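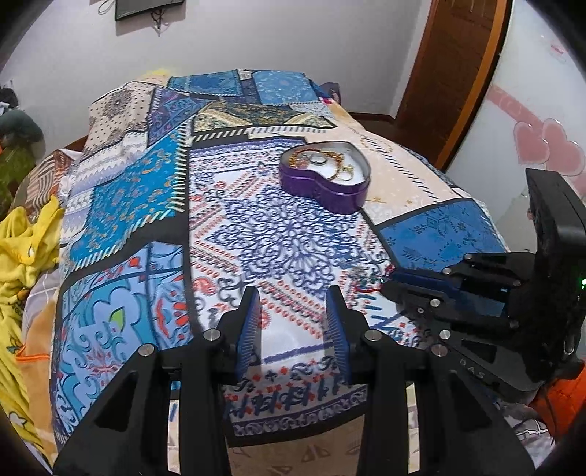
Handheld gripper study - minutes of the methods meeting

Sun 22 May
Present: Rupert Wieser (chair), Aurelia Reisinger (minutes), two annotators from the Pritulia site
Apologies: Mayrhofer group

1. Minutes of the last meeting
Agreed with one correction. The Modach baseline was trained in January, before the new finger pads were fitted.

2. Small items on patterned cloth
AR reported on the jewellery task, in which beads and other small pieces are handled over a printed bed cover with an open tin on it. The set now holds 1528 demonstrations. The policy trained on all of them finished 70 per cent of test runs. Most failures came at the grasp - the fingers closed on cloth beside the piece. Thin chains did worse than bead strings.

RW asked if the print was to blame or the soft surface under it. AR said the present data cannot separate the two. Agreed to repeat the test on a plain cover over the same mattress.

3. Two-handed runs
Left and right recordings drift apart in longer runs. Midance, our alignment script, corrects this when both grippers start from a shared tap. Runs without the tap will be left out of training but kept on the drive.

4. Labels
The annotators asked when a grasp counts as begun. Agreed: at first contact of either pad with the item. Old labels to be redone for the test set only.

5. Actions
AR - plain cover test, same tin and same items.
RW - write to Mayrhofer about their thin chain results.
Annotators - relabel the test set.

Next meeting to be fixed by email.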